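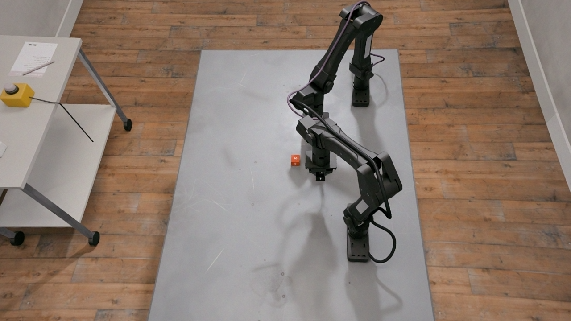

Wandwood Home Bakers Club > Bread and Dough > Starters and Sourdough

Thread: Does feeding your starter with rye do anything?

fadwab
7/20/24
The Greco booklet says to swap 50 g of the white flour for rye at every feeding and your starter will be "twice as strong." Twice as strong as what? I did it for 7 days and my loaf looks the same as it did in January. Has anyone tested this side by side or are we all just repeating it?

Ada Marras
It does something. Mine rises faster with rye in it. Faster isn't the same as better bread though, and the booklet slides right past that.

raff_m
Disagree. I get a clear difference in flavor, more tang, and the crust colors up sooner. Seven days is too short. Give it a month.

fadwab
A month of feeding is a lot of rye. And if I change one thing for a month, the kitchen also gets warmer or I open a new bag of flour. How would I know which one did it?

raff_m
You'd taste it.

Ada Marras
Raff, you also told us the Ferkaslow proofing box changed your life and then you sold it.

raff_m
It was too big for my counter. It worked fine.

noemi_c
I split one starter into two jars and fed one plain, one with rye. Same shelf, same water. The rye jar doubled in 5 hours and the plain one took 7. Baked both when they peaked and my husband couldn't tell the loaves apart. I thought the rye one was a little more sour but I knew which was which, so don't put much weight on that.

fadwab
Thank you, that's more than the booklet offers. What hydration?

noemi_c
Equal weights flour and water for both. The rye one was stiffer, so maybe not a fair match.

raff_m
Two loaves isn't a test either.

noemi_c
Never said it was. Do it yourself and post the times.

Ada Marras
I'll try it with the Nondesora rye, I still have half a bag. Plain jar stays on the same shelf. If the loaves match I'm going back to white.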